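## Setting up your first two-player game

OK, you've opened the box, you've read the bit about what Istik is, and now you've got 52 cards, a bag of tokens and a friend who wants to get going. This section takes you from there to your first turn. I've taught this game a lot since 2019 and I still do it in this order, so bear with me even if a step looks fussy.

You'll need one deck each. If you only own the starter box, split it by the colored stripe at the top of the card: Trostberg is gray, Talpur is orange. The two decks are meant to be played against each other, and I'd stick with them for your first few games before you start mixing.

### Before you shuffle

1. Pull out your Founder. It's the one card with a gold border, and it never goes in the deck. Put it face up in front of you, a hand's width from the table edge.
2. Take out the four Gate cards and stack them face down to the left of your Founder. You'll flip the top one at the end of setup, not before (I've seen so many people peek – don't).
3. Set aside anything with a small moon in the corner. Those are for the advanced game and they'll only confuse you right now.
4. Count out 14 grain tokens and put them in the middle where you can both reach. That's the shared pool.

**Note:** Older printings have the moon on the back of the rules card instead. If your cards have no moons at all, check there for the list of names.

### Shuffling and drawing

5. Shuffle your deck and hand it to your opponent to cut. Please do this even at the kitchen table! It's a good habit, and if you ever play at a store you'll be asked to.
6. Draw seven cards.
7. Look for cards costing two grain or less. If you have at least two of them, keep the hand. If you don't, you may put the whole hand back, shuffle again and draw six.
8. You can do that a second time and draw five, but that's the limit. After that you play what you've got.

New players nearly always keep hands that are too slow. The big Talpur beasts look great and I completely get why you'd want one in your opening seven, but you won't be able to pay for it until turn five or so, and by then a decent Trostberg draw has already knocked over two of your Gates. Send it back.

**Caution:** Don't bend the cards when you shuffle. The Bultia expansion cards are on slightly thicker stock than the base set, and a bent one is easy to spot in the deck. If you're mixing sets, use sleeves with an opaque back.

### Who goes first

9. Each player reveals the top card of their deck. The higher cost chooses who starts. On a tie, put both cards on the bottom and reveal again.
10. The starting player takes one grain from the pool. The other player takes two and draws an extra card.

Going second feels worse than it is. That extra grain lets you play a three-cost card a turn early, and with the orange deck I'd choose to go second every time.

### Keeping score

11. Each Founder begins with 20 favor. Write both totals at the top of a sheet of paper, one column per player.
12. Every time a total changes, cross out the old number and write the new one under it. Don't erase. If you disagree later about what happened, you can read back up the column and work it out.

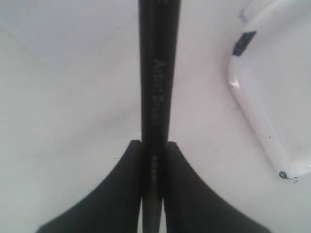

13. Say the new total out loud and wait for your opponent to agree before you carry on. It takes a second, and it catches the mistake most of us make, where a blocked attack gets scored anyway.

**Note:** Dice are fine for grain but I don't like them for favor. One bumped table and you've lost the whole game state. I know plenty of people who disagree with me and they're welcome to roll around under the sofa looking for their twenty-sider.

### Flipping the first Gate

14. When you've both got your hands and your grain, flip your top Gates at the same time.
15. Read them to each other. Some Gates change a rule for both players while they're standing – Flooded Road is the common one, and it means attacks cost an extra grain.
16. If a Gate says "on reveal," do that now, starting player first.

If both Gates have an "on reveal" effect that draws cards, neither player has to show what they drew. The printed rules are a bit vague there and the question comes up a lot.

Now the starting player begins turn one with the Supply step, covered in the next section. There's no draw on the very first turn, so go straight to playing cards.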